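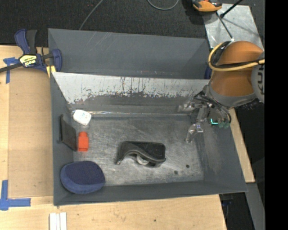 The picking cell at Grønli spent most of November standing still. The arm was fine and so was the gripper. The planner was taking too long to decide where to put its fingers.

Védís Ragnarsson, who maintains the planning software, traced the delay to the grasp sampler. For each object in the bin it generated 1000 candidate poses, checked every one against the walls and the neighbouring items, and ranked the survivors. With a sponge pushed into a near corner and a thin panel leaning on the side wall, most candidates collided and the sampler simply started again.

The depth data made matters worse. Bare metal is hard on a depth camera, and a bin wall with a worn, silvery patch and a shiny crease at the floor returns points that do not exist. The planner treated them as obstacles.

Her fix has two parts. The bin is now a fixed model, registered once at start-up, and any point within 13 mm of a modelled wall is discarded before segmentation. Grasps are then sampled along the free side of each object first – for an item in a corner, the side facing the middle of the floor.

Median planning time fell from 2388 ms to 143 ms. Helge Fagerlund, who runs the integration tests, is cautious about the figure. The wall filter also deletes real points, he notes, and a thin part lying flat against the metal can vanish altogether. Leaning parts survive, provided enough of the upper or lower edge stands clear.

The clamps are still missing from the collision model. For now the planner keeps the wrist above rim height whenever it crosses that corner, at some cost in cycle time. Ragnarsson has a branch that adds them as simple boxes – it has yet to be merged.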